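Sorting out the desk cables

Last updated: 11/24/25

I moved into the back bedroom in September and set up my desk the way I always do, meaning I plugged everything into whatever was closest and told myself I'd fix it later. Later was this past weekend. It took most of an afternoon, and I'm writing it down mainly so I remember what I did when I move again.

The starting point was bad. I had two extension cords, one running behind the bookcase and one under the rug, which you should never do. The lamp was on one, the monitor and laptop were on the other, and the printer was plugged in across the room with its cord stretched over the heater vent. I unplugged the whole lot, coiled it, and put it on the bed. I filled a small box with chargers I couldn't match to anything. I still have one from a Trosport bike light I lost two apartments ago. That one went to the electronics drop-off on Stuvurlow Road along with an old router.

Then I measured. The outlet is 40 inches from the left leg of the desk, and the desk sits 11 inches off the wall on that side on account of the radiator pipe. I wanted one strip, up off the floor, with a single cord going to the wall.

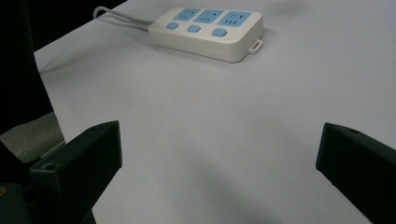
Switches were what I cared about most. My old strip had one master switch, so turning off the printer meant turning off the lamp too, and I ended up leaving everything on all night. With a button under each socket I can shut down one thing and leave the rest alone. The little loop on the end is handy as well — I put a cup hook into the underside of the desk and the strip hangs from it, with a strap holding the cord end. Three sockets sounds tight, but I only need the lamp, the monitor and the laptop at the desk. The sockets aren't the US pattern, so my plugs go in through adapters, and I checked the voltage and load ratings on everything before I switched anything on.

The printer stays where it was. I moved it to the other side of the vent, on the Ponow shelf, and its cord reaches the wall without crossing anything.

For ties I used hook-and-loop strips cut from a roll, 17 of them by the end. Zip ties look neater but I always have to cut them a week later.

I vacuumed under the desk before pushing it back and found a pen, two paper clips and the screw missing from my chair. The rug is flat again. Next is the shelf over the door, where the Araújo boxes have been sitting unopened since the move.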